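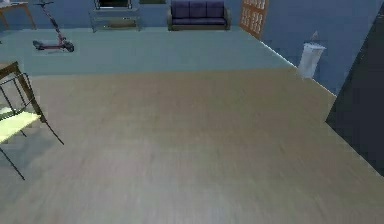

My sister read my last post and told me I'd been wrong about sourdough, that a starter doesn't need feeding twice a day in winter and I was just wasting flour. Well! She's right, and I've gone through enough bags since November to prove it (Gaber bread flour, mostly, the big ones).

So now I feed it once, before bed, and leave it on top of the fridge. It gets about 12 hours up there and smells lovely by breakfast, a little like apples. I use 900 grams of flour for two loaves, and one of them always goes next door.
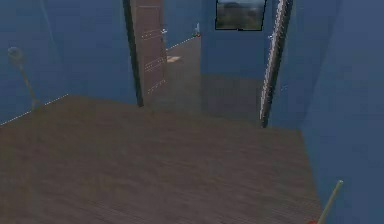

What I'm baking next

Rye, I think, with caraway, the way they made it at the bakery in Kukanden when I was small. I never did get the recipe, so it'll be guesswork and a lot of toast. If yours comes out gummy in the middle, do write and tell me what you changed.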